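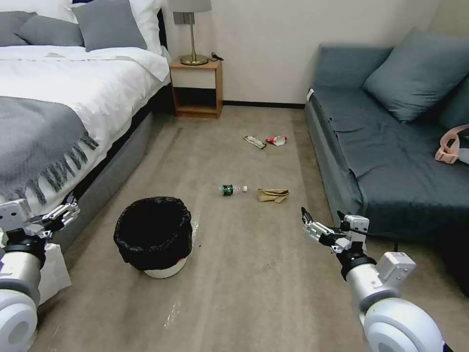
Mesfin Fikre wrote to me after the last page that his throw never stays on the bed, that by morning it is always on the carpet, and he asked if there is a correct way to lay it or if it is only for the daytime. My answer to him became long, so I made it into this page. It is about making a bed with a duvet, a fringed throw at the foot and a row of pillows, in a bedroom where the side of the bed is seen as soon as you open the door.

What you need

A duvet with a plain cover, white or another light color.
A throw with fringe or tassels. Mine is a Jukano, gray.
Three pillows in one color, and one or two white ones for sleeping.
A wide comb that you don't use for hair anymore.
13 minutes the first time. Later it goes faster.

Step 1. Take everything off

Put the pillows and the throw on a sofa or a chair, not on the floor. A knit throw collects everything that lies in a carpet, and you will pick it out of the loops for a long time. Pull the duvet down to the foot and leave the bed open while you drink your coffee. I leave it 20 minutes with the window open, also in March when it is still cold.

Step 2. The sheet

Pull the sheet tight at the head first, then at the foot, then along the sides. If your bed has an upholstered base, push the sheet down between the mattress and the base with your flat hand. With rings on your fingers, take them off first. I pulled a thread in the gray fabric of our old base like this and it could not be repaired.

Step 3. The duvet

Hold the two upper corners and shake two or three times, until the filling goes down into the lower corners. Lay it so that the upper edge comes a little below the place where the pillows will stand. Then go to the foot and look at both sides. The duvet should hang over the side of the mattress, but I don't like when it reaches the carpet.

If one side of the bed is near a wall, you can cheat and give more of the duvet to the side that faces the room. My mother would not agree.

Don't pull the duvet completely flat. Smooth it once from the middle to the sides with your forearm and stop there.

Step 4. The throw

Now to the question of Mesfin. There are two ways.

The first way is across the foot end, with the tassels hanging down over the edge. Fold the throw in the length if it is very big. Start at the side that people see, let the tassels hang free, and after that bring the rest over to the other side. For this way the throw must lie with a good part of its weight on top of the bed. If more hangs than lies, it slides, and I think this is what happens to him.

The second way is to tuck one end under the mattress at the foot and turn the other end back over the duvet. It stays better during the night, but you lose half of the tassels.

A heavy knit lies by itself. A smooth woven one, like the thin Prindar that I had before, moves every time somebody sits on the bed. You can put a strip of anti-slip mat under it. I cut mine from a roll that was meant for kitchen drawers.

In the night I take the throw away and fold it on the sofa. In the morning it takes a moment to put it back.

Step 5. The tassels

Shake the edge first, then comb with the fingers, and only if they are still twisted use the wide comb. Hold the tassel above the knot with the other hand, otherwise you pull the knit. Don't cut the ones that are longer. After washing they change again, and then you have short ones.

Step 6. The pillows

Put the gray ones in a row against the headboard, standing and not lying. Beat each one from the sides, so it becomes thick in the middle. The white sleeping pillow goes behind. It may show a little over the top, this looks softer than a perfect row.

Step 7. Around the bed

The nightstand is part of the made bed for me. One lamp and maybe one book, the rest goes in the drawer or on the shelf below. Pull the cable of the lamp to the back edge of the top, so that it doesn't lie in the way of your hand in the dark. Bags and packaging that stand against the side of the bed should go out now, before you vacuum.

Washing

The duvet cover goes in every second week. The throw I wash by hand in the bathtub, cold, and dry it flat on two towels. Never hang a wet knit by the tassels.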